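Stop your grasp planner from picking the bin
April
By Anjana Marikar

Sooner or later your planner will fall in love with a wall. It finds a nice straight edge, scores it above everything else, and sends the arm off to pick up the bin. Ours did this for most of a morning before Iñaki Arrieta looked at the scores.

The fix is a mask, and it takes three steps in Trurkard.

First, capture the bin empty and save the depth map as your background. Average 40 captures. One is not enough on scratched metal, which gives you a different floor every time you ask.

Second, open the planner config and set background_margin to 7 (millimeters). Anything closer to the saved surface than that gets thrown out before scoring. Go higher and thin objects vanish – go lower and the wall is back, as charming as ever.

Third, turn on the finger sweep check. It's off by default, for reasons known only to whoever wrote it.
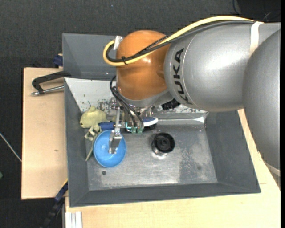 Now run the planner with execution disabled and read the candidate list. Our first masked run kept 39 out of 655, all of them on things somebody might want to pick up. If yours keeps none, the background is probably in the camera frame and the planner wants it in the robot base frame. Set background_frame to base, save, and restart the node. Reloading the config looks like it works. It doesn't.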